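Workshop tips: planning the money side of a robot hand

Filed under Equipment, 13/01/2022

Most small shops that ask us about robots have already picked an arm. The hand on the end of it gets an afternoon of thought, and then it eats the second half of the budget. The notes below come from our own purchase and from two shops that let us read their paperwork.

Start with the job list. Write down every part the hand has to touch, the width at the narrowest spot, and how much room there is on either side of it. A two-finger gripper handles blocks, boxes and anything with flat sides. Pull tabs, clips and parts that sit at an angle may call for more fingers, and more fingers cost more to buy and more to keep running. If only one part on the list needs them, price a change to that part first. A different handle or a simple fixture may do.

Get three prices for each item: the hand, the mounting plate and cable kit, and the software license. Sellers like to quote the first one. On our order from Troltitz the plate and cables came to 1,597 dollars, and none of that was on the first quote.

Ask for the screw list before you sign. Fingers made of linked bars have a lot of small fasteners, and those work loose with use. You want the sizes, the torque figures and the thread locker the maker recommends. Buy a good set of hex keys for the hand alone and keep it in a marked drawer.

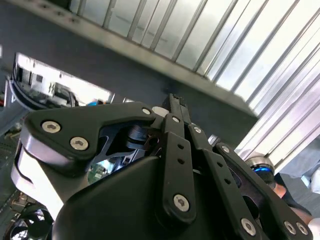
Set money aside for spare fingertips. They are cheap one at a time, but the minimum order may not be. Chung sells them in packs of 38, which is more than a small shop will use in a year. We split a pack with Tolera Belay's repair shop and both came out fine.

Plan for the cables too. A cable that bends at the wrist is a wearing part, the same as a belt or a brush. Put one spare set in the first order, while shipping is already being paid for. Ordered alone in April, ours cost almost 154 dollars with freight.

Measure the space around the bench as well as the bench itself. Write down:

Reach of the arm with the hand fitted (the hand adds length, and the brochure figure often leaves it out)
Height of any beam, shelf or rack over the work
Where a person will stand, and which side they load from
Nearest outlet, and what else is on that breaker
Where the controller box goes and whether its door can open all the way

Tape the outline on the floor and leave it there for a week. Hadiza Dauda did this at Bamard and moved the whole cell two feet before anything was bolted down. Moving it afterward would have meant new anchors and a longer cable run.

Weight is the other thing to check. The arm's rated load has to cover the hand, the plate, any camera and the part. Add them up on paper. If the total is over three-quarters of the rating, look at the next size of arm, or a lighter hand.

For computer parts work, such as drives and circuit boards, add a line for static protection. Mats, straps and a proper ground are small money next to the robot. Also add a line for practice parts. You will damage a few while the grip force is being set, so buy dead drives and old boards in a lot and label them clearly.
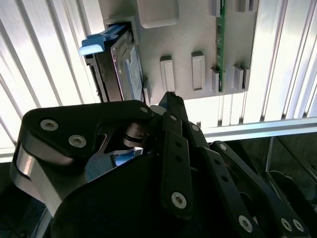 Should a small shop rent a hand before buying one?
Rent if the job list is still changing. Wistico charged us by the month and took part of the rent off the purchase price – get that in writing, with the end date. If the parts and the layout are settled, buying usually costs less by the end of the first year.

Service contracts are worth reading slowly. Look for what counts as wear, who pays shipping both ways, and how long a repair takes. A contract that covers the motors and leaves out the fingers is not much help on a hand with many joints. Ask for the price of a loaner in the same email.

Training hours belong in the budget at full pay. Two people should learn the hand well enough to restart it and change a fingertip. We counted the course fee and forgot the hours, and the hours were the bigger figure.

Last, keep a reserve. Ours is 1,000 dollars in a separate line, used only for parts that stop the work. Whatever you draw out, write the date and the part number next to it, and top it back up before the next quarter's order goes in.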